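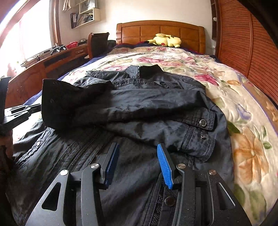 What went wrong with our folding data

Project report, group 4: Fernanda Godinho, Levente Hegedűs and me (Csaba Kiss)

Our job this term was to record people folding clothes with hand-held grippers, one in each hand, so a robot arm at the Skenau lab could learn from it. Jackets were my favourite - lots of zippers, lots of slippery fabric, lots of ways to mess up. We planned 100 recordings and got all of them done in April. Then half turned out to be junk, which is what most of this report is about!

The first sign was a test on the arm. Viktória Fodor ran it for us, and the arm picked up a sleeve nicely, carried it across and then kept squeezing until the motor cut out (overheated, poor thing). She hit the stop button and no one was hurt, but a finger bracket cracked. We all blamed the arm. I was very sure of myself and wrote a long, grumpy email to that effect, which I've since apologised for.

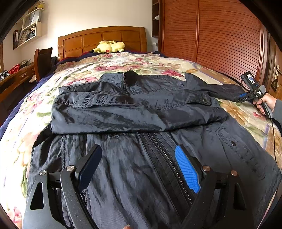

The fault was in how we'd logged the finger opening. Each gripper gets zeroed with its fingers fully shut, and after the first 50 recordings I'd swapped a set of pads and never zeroed again. A gripper sitting open over a zipper, like the one with the blue ridged pad on one finger and a black pad on the other, should give a big, obvious number in the log. Ours said nearly closed. So when the fingers really were closed on cloth, the log went below zero, and the arm did its best to obey.

Levente found it by lining up the video with the log, one jacket at a time, over a very long weekend. Fernanda then wrote a little check that refuses to start recording until you've shut and opened both grippers. It's annoying and I love it.

We tried to rescue the bad half by adding a fixed offset, but the error drifted as the new pads settled, so we threw those recordings out and redid them. The replacement bracket hasn't come yet. Until it does, Viktória has the arm limited to low force, and it can hold a T-shirt but drops anything heavier.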